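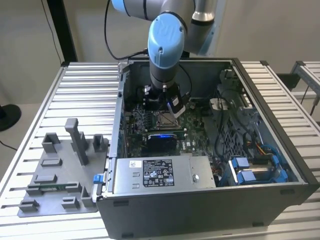
Perkow's new album runs 22 songs, and I want every one of them! People keep calling it bloated, but I've waited through two thin EPs for a band this good to spread out.

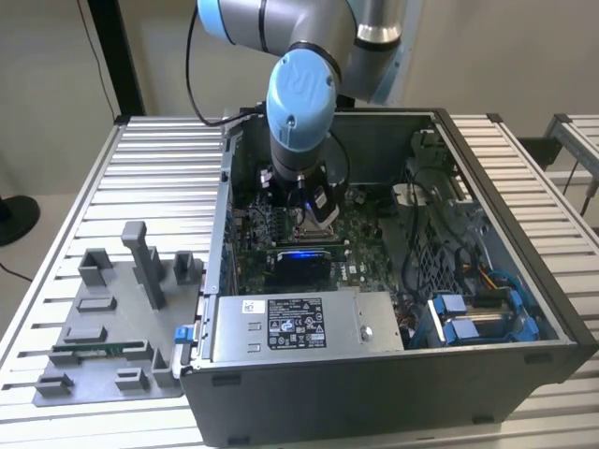
The middle stretch is my favorite. "Porum" opens with bare synth and stacks up parts until it feels as crowded as the green motherboard in that open computer tower, all little chips and connectors, and I love getting lost in it.

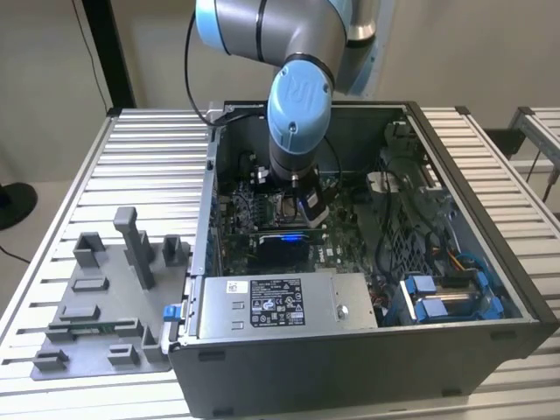 Then "Astument" drops nearly everything but the voice. Cut the songs around it and that quiet wouldn't hit half as hard.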